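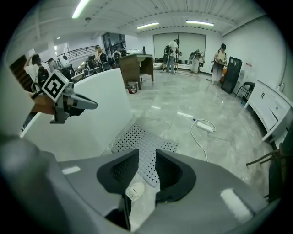
Orivell hand-held gripper demonstrations: what's in the box

Hello, and thank you for picking this up! Orivell is a set of 2,146 demonstrations recorded with hand-held grippers, so a person does the job with the tool in their own hand and the robot learns from it later on. Most were collected in November, in a shared room with plenty of people in it, and we've left all that coming and going in — a tidy background would have taught the arm very little about ours.

Splits
train: 1,124 for the first release, plus everything added afterwards
held out: 190, please don't train on these

Each episode folder holds the video, the gripper width and the tool path. If a path jumps, look in notes.txt first (we do try to write these things down).

Last updated 2025-02-10. The Casden loader still reads the old layout, Rafferty needs the new one.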